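Thread on what I changed in our two-arm planner this month. Mostly control and scheduling, a little perception. Posting it in pieces because I keep getting the same questions by email.

1/ The task is simple to state: small objects on a table, two baskets behind them, one arm per basket. The planner (we call it Vostent) decides which arm takes which object, in what order, and how the arms stay clear of each other.

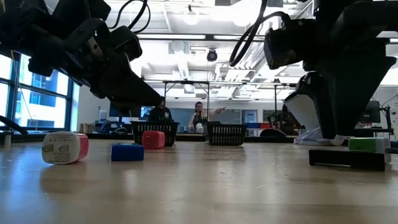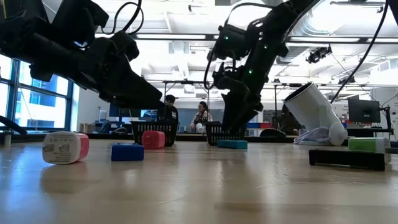
Two views of the table, with both arms over the baskets in the second.

2/ The old version planned both arms together, as one big problem. Good paths, slow replies. When a detection changed, the whole plan got thrown out and built again, and both arms waited for it.

3/ The new version plans each arm alone and then checks the pair in time. If the two paths conflict, the lower-priority arm gets a delay at the start of the segment. If a delay doesn't fix it, that arm gets a new path and the other one keeps its old one.

4/ Priority used to be fixed, left over right. That was my shortcut from the first week and it stayed in far too long. Now the arm already holding something goes first. If both hold something, the one with less path left goes first. Ties go to the left arm, so the old rule survives in one line of code.

5/ I replayed 324 logged plan requests through both versions. Median planning time on the new one is 46 ms. The old one I can't give a fair median for, as it hit its time limit on nearly 90 of them and the log only says "timeout."

6/ The gap between the baskets is where most conflicts come from. Both arms want to swing through the middle on the way back. I added a soft cost there instead of a hard wall. With a hard wall the planner would refuse some grasps near the center line that either arm can reach fine.

7/ Perception side. Blocks are easy, they have flat faces and the pose fit settles quickly. The long black bar is harder. It's thin, it's dark, and the depth on it is patchy. Isabelle Després wrote a fallback that fits a line to the color mask and takes the height from the table plane. It's crude and I like it.

8/ Stacked or touching objects get one extra rule: anything resting on something else is picked first. The check is only "does this mask's lowest point sit above the table plane by more than the tolerance." The tolerance is 15 mm now. It was smaller and gave false positives whenever the table calibration drifted.

9/ Soft, crumpled things are not in the pick set. The detector returns them as "other" and the planner treats them as an obstacle with a padded box. The box is too big. You lose a good chunk of table that way, and on the right side you notice it.

10/ A bug that cost me two days: the delay in post 3 was applied in planner time, but the controller stretches segments when it hits a joint speed limit. So a delay that was fine on paper came out too short on the arm. Jonatan Grønli spotted it in the timing plots. The check now runs on the stretched trajectory.

11/ Tooling. Every plan is saved with its inputs, so a bad one can be rerun at a desk without touching the arms. The viewer shows both arms on one time slider. Conflicts are red bars under the slider. Click one and it jumps to the closest approach.

12/ Someone asked about learned policies for this. Tươi Bạch is working on that branch. The planner is still used there to check the output before it goes to the controller, so none of this gets thrown away either way.

13/ Still open: handing an object from one arm to the other, a tighter box around the soft stuff, and replanning in the middle of a segment. Right now a new plan only starts at a segment boundary.

14/ Replay logs go up in July, once I've cleaned out the duplicate entries. The format notes are already in the repo under docs/replay.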